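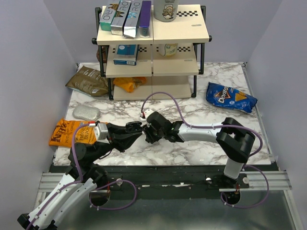 Chapter 5
A Place for Every Snack: Shelving Small Packaged Goods

If you have ever opened a cupboard to find one cookie and ended up with half the contents on the floor, you already know a good deal about the subject of this chapter, and you can read the first few pages with a certain fellow feeling. Dry snacks look like the easiest things in the world to store. They don't spoil overnight, they don't leak, and most of them weigh next to nothing. But they come in boxes, bags and canisters of every size, and each of those shapes has its own ideas about how it wants to sit on a shelf.

We will work in this chapter with a small three-tier unit of the kind that stands on a tabletop, with cream-colored boards and black metal supports. Narrow boxes do very nicely on a shelf like this when they are laid side by side with their ends toward the front, as on the left half of the top board. You can take hold of one by its end and draw it out, and its neighbors (with a little luck!) stay where they were. Cylinders need more thought. A canister takes up the same room whichever way it is turned, but it leaves awkward gaps beside it, and when it stands under another board, part of it may be hidden from anyone looking down from above.

Then there are bags. A soft bag has no proper edges at all, and it will slump into whatever space you give it. The crumpled orange-yellow one has the left side of the bottom shelf, with plenty of board to spare on the right, and we'll come back to that spare half in Exercise 5.

Rosário Falcão, who kept the stockroom at the Stirville community store for many years, used to give her new helpers a mixed carton of up to 30 items and one bare shelf unit, and then go off and make the coffee. She wanted them to try it their own way first, and I would like you to do the same before you turn to the method in Section 5.2. Use whatever you have at home, and please don't worry about making it pretty.

Words to know in this chapter

Facing: the side of a package turned toward the person who will reach for it.
Tier: one level of a shelf unit.
Clearance: the open space between the top of a package and the board over it.

5.1 Sorting by Shape

Begin by clearing a table and setting out all your packages where you can see them. Put boxes with boxes, cylinders with cylinders, and bags in a pile of their own, and leave flavors and brands for later.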